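Wednesday, late morning, notebook for Jikelora

Picking up the wallpaper generator again after leaving it alone for most of February. Where I left it: the thing takes a seed and builds a repeating pattern out of curved strokes, and it was doing fine on the small motifs but falling apart on anything with a long line in it. Pieter Bakker tried it on his laptop and sent me back a sheet where every vine stopped dead at the right edge and started again a finger's width lower. So, the wrap is broken. I knew that, sort of, but it's a lot more embarrassing when someone else prints it out!

Spent the first hour on the wrap. I was clipping each stroke to the cell before drawing the copies, and the copies only went left and right, never up and down, and never on the diagonals. A stroke that leaves through a corner needs all of its neighbors drawn or you get a little bite taken out of it. Now every stroke gets drawn in the full ring of cells and clipped at the very end. Slower, obviously, but the bites are gone. Seed 119 was the worst one before (a big S-curve right through the corner) and it comes out clean now, so I'm keeping 119 as my test seed.

Second thing, brick offset. Kristof Van Beek has been asking for half-drop repeats since he saw the first sheets, and he's right, a straight grid makes your eye go to the rows immediately. I put in an offset parameter that shifts every other column down by a fraction of the cell height. At 1/2 it's a normal half-drop. At 1/3 it needs three columns before it lines up again, and my export only wrote out two, so the exported tile had a seam even though the preview looked great. Took me way too long to see that - I was hunting through the noise code for it. Export now works out how many columns it needs by itself.

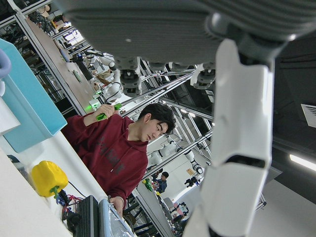 Maroon hoodie, eyes down, concentrating.

Colors next. I ripped out the random palette completely. It was picking hues evenly around the wheel and about one sheet in a blue moon was something I'd want to look at. The new version starts from one base color, walks a short distance from it for the supporting colors, and then allows itself one jump for the accent. There's a slider for how far the jump goes. All the way down gives you those faded, chalky sheets that look like the inside of an old suitcase (I love them, Pieter says they look like a dentist's waiting room). I saved two presets, Tirano for the warm ones and Skov for the green ones, and I'd like a third with proper blues but everything I try goes purple in the shadows. I suspect I'm blending in the wrong space. Need to try it in linear and see.

Line weight: added a bit of wobble so the strokes swell in the middle and thin out at the ends. Wobble has its own seed now, separate from the layout seed, so I can keep a layout I like and reroll only the hand-drawn feel. Should have done that from the start. Warning for anyone with old files, though: sheets saved before today won't come out exactly the same, since the numbers get pulled in a different order.

Ran a batch of 12 with the new code, half-drop on, Skov preset, wobble at a low setting. Two keepers, the leafy one and the one that looks like fish scales gone wrong. The rest are too busy. Density wants to come down when the stroke count goes up and at the moment the two don't know about each other at all.

Still to do:
linear blending for the blues
tie density to stroke count
rotation of motifs inside the cell, at least in quarter turns
preview at 3x3, the current 2x2 hides things
send the two keepers to Multthorpe for a test print, matte paper
ask Kristof if he wants the offset as a fraction or a percentage

Version bumped to 13. Old one is in the archive folder, please don't save over it.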